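Home Issues Contents Authors Search Next article

4. The bin, and why it gave us so much trouble

I should say straight away that I never meant to write a whole section on a bin. When Seema Katiyar and I planned the study we were interested in mixed stock, the sort of jumble you get when small goods come back from customers and are tipped together before anyone has time to sort them. The container was one line in the shopping list. By the end of January it had taken up more of our conversations than the goods had, so it gets its own section and the goods can wait until Section 5.

We started with shallow plastic trays on loan from Netimport. They were light and easy to wash, and people liked them — but they were far too kind. Tip a load into a shallow tray and it spreads out until you can see nearly everything at a glance. Our first two sessions told us very little, except that people are good at picking up things they can see. The stockrooms we had visited at Prekier didn't look like that at all. Their returns went into deep containers where things slid, leaned on each other and vanished underneath, and the staff talked about the corners with real dislike.

So we moved to a large grey metal bin (Figure 3). It is rectangular, painted a flat blue-grey, and its tall sides slope. I had worried that the slope would be a nuisance and it was, though in a way that suited us. Long, thin items came to rest against the walls at all sorts of angles, and once two or three of them had settled side by side it was hard to tell where one stopped and the next began. Kimie Nishimura, who was watching the sessions with me, started calling these "leaners", and the name stuck to the point that it is now a column in our coding sheet.

The colour mattered more than we expected as well. We had a choice of white or grey, and I argued for white on the grounds that everything would show up nicely. Seema pointed out that white throws a lot of light back up at whoever is bending over it, and after one bright Saturday with a white test panel I gave in. Against the flat grey, strong colours stood out well, while our steel fittings and the darker plastic pieces were easy to lose. That gave us a fair spread of easy and awkward items without having to choose them for it.

We had 32 people take part, and each of them worked through the same set of 37 items, tipped in afresh at the start of every session from a cardboard carton. I did try arranging the load by hand at first so that everyone would begin from the same heap. It took ages, the heap slumped as soon as someone leaned on the rim, and the result looked nothing like a stockroom (Kimie said it looked like a shop window, and she was right). Tipping is messier, but it is what people do at work.

A word on height. The bin stands on a pale work surface, and for shorter participants the far wall was a real stretch. We offered a low step and most of those who tried it kept it. We did not control for reach in the analysis, and I wish we had, as several of the slowest retrievals involved items lying flat along the bottom of the far side. Cao (the sorting scheme we describe in Section 6) asks people to clear one end first, and I suspect that some of its advantage comes down to giving them a patch of bare floor to slide things into.

The other thing I'd change is the noise. Metal on metal is loud! Two participants mentioned it in their comments, and on the recordings you can hear everyone slow down after dropping something heavy. We thought about a rubber mat for the bottom and decided against it, partly because the containers at Prekier have none and partly because Lukport, who supplied our fittings, warned us that small parts would creep under its edges. For a longer study I would fit one anyway and glue it down.

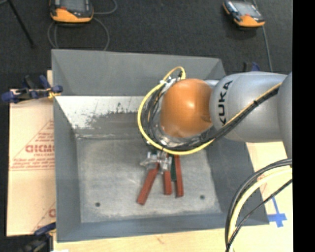

Figure 3. The large grey metal bin on the work surface, seen from above.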